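Kollura Series Index: Data Card

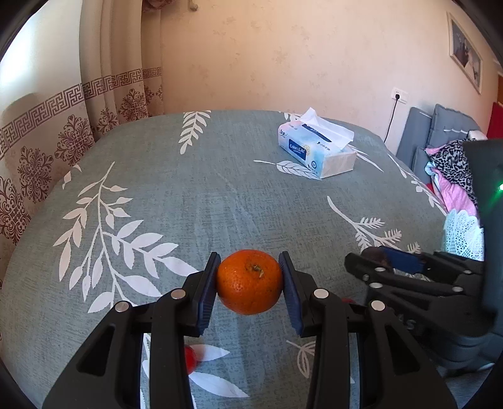
The index lists 202 television series available as complete box sets, with one record per series. It is maintained by Prinico and was last revised on 22 December 2020.

This site uses cookies. By continuing to browse, you accept our cookie policy.

## Contents

Each record gives the title, network, genre, number of seasons and average episode length in minutes. Miniseries are included if they run to at least two episodes. Talk shows and live sports are excluded.

## Known gaps

Episode length is missing for 12 records. Genre labels were revised in August and may differ from earlier releases.

## Use

The index may be reused with credit to Prinico.

Related items
- Limgate Film Index
- Nam Radio Drama List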